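3.2 The bowl, the ladle and where people put them down

I should say at the outset that I never meant to write a whole section on serving soup. The larger study (100 households, one evening meal each, written up room by room) was supposed to be over and done with by the time the pan left the hob. But my notes kept drifting towards the table, and when I went back through them in August I found I'd written far more on ladles than on anything I was being paid to look at. So the ladle gets its own section, and the bowl comes along with it. 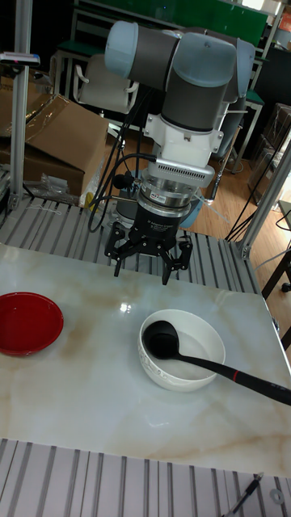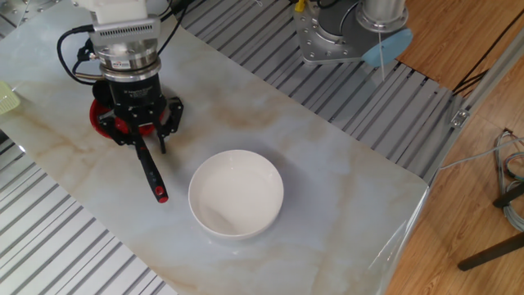 Figure 3. White ceramic bowl on the marble-patterned tabletop. The ladle is in the bowl in the first picture; the second has the bowl empty.

Emrys Gronow read an early draft of this section and objected straight away that a ladle has no business in an eating bowl at all, that it belongs in the pot or on a rest, and that if I was going to treat the bowl as a place to park it I ought to say so and defend it. Fair enough! I'll try.

My defence is that people do it all the time. In the Granby households (our first group, mostly couples and small families) the ladle went back into the pot after the last helping in most homes, as you'd expect, but there was a good deal of wandering in between. It got laid across the pot. It got propped on the lid. It got stood in a mug, which I'd never have thought of and have since taken up at home. And quite often it got put down in a spare bowl, one that had come out of the cupboard with the others and turned out to be one too many. When I asked about it afterwards hardly anyone remembered doing it, and a few told me quite firmly that they hadn't.

The Evangelista group was different. These were shared houses, where three or four adults cook on a rota and the table is also a desk and a place for post, and there the spare bowl was very nearly the rule. I think (and I can't do better than think, with the notes I've got) that it comes down to the pot staying in the kitchen. If you carry the soup through in portions and come back for seconds, the ladle ends up travelling, and a travelling ladle drips. A bowl catches the drips and you can wash it with the rest.

Now for the awkward bit, the handle. A soup bowl is shallow compared with a pot and a ladle is long, so the handle sticks out over the rim and has to point somewhere. I'd assumed it would always point at whoever was serving. It doesn't. People seem to point it at whatever bit of the room is clear of elbows, and if the bowl is anywhere near the side of the table that generally means out over the edge, where a passing hip can catch it. Two of the three spills in the whole study happened this way, and the third was a child and a cat and I've left it out of the discussion.

In-ho Yoo, going through the same draft, wrote in the margin that the weight of the bowl must matter more than I was letting on. A light bowl with a long ladle in it wants to tip as soon as the handle is knocked, and a heavy one just sits there. I hadn't weighed any of the bowls, which I regret, so all I can offer is what people said about them. Several said they had a "good" heavy one that they used for this, though they'd never have called it the ladle bowl. One household had a Rostholm set that had lost all but its serving bowl, and that survivor did nothing else.

Which brings me to the question of when an eating bowl stops being one. I had started out sorting the crockery by shape: flat plates, deep plates, bowls, serving bowls. By the time I had 2389 entries in the table log I was thoroughly fed up with the scheme, because the same bowl would turn up under soup on one line and under lemons, keys or a ladle a few lines later. Lunau's older grouping by what the thing is holding at the time works much better for a meal in progress, and I've used it from here on. Under that grouping an empty bowl is simply waiting, and you don't have to decide what for until somebody puts something in it. I found this a great relief.

It does leave a gap, though. A bowl with a ladle in it and a bit of liquid at the bottom could be a serving that hasn't been finished off, or a resting place with drips, and the log has one line for both. I went back over ten of these entries with the people who had laid the tables, and we couldn't settle four of them even then. I've kept those four in, marked as unsettled, and they're counted as resting places in section 3.3, where I turn to lids.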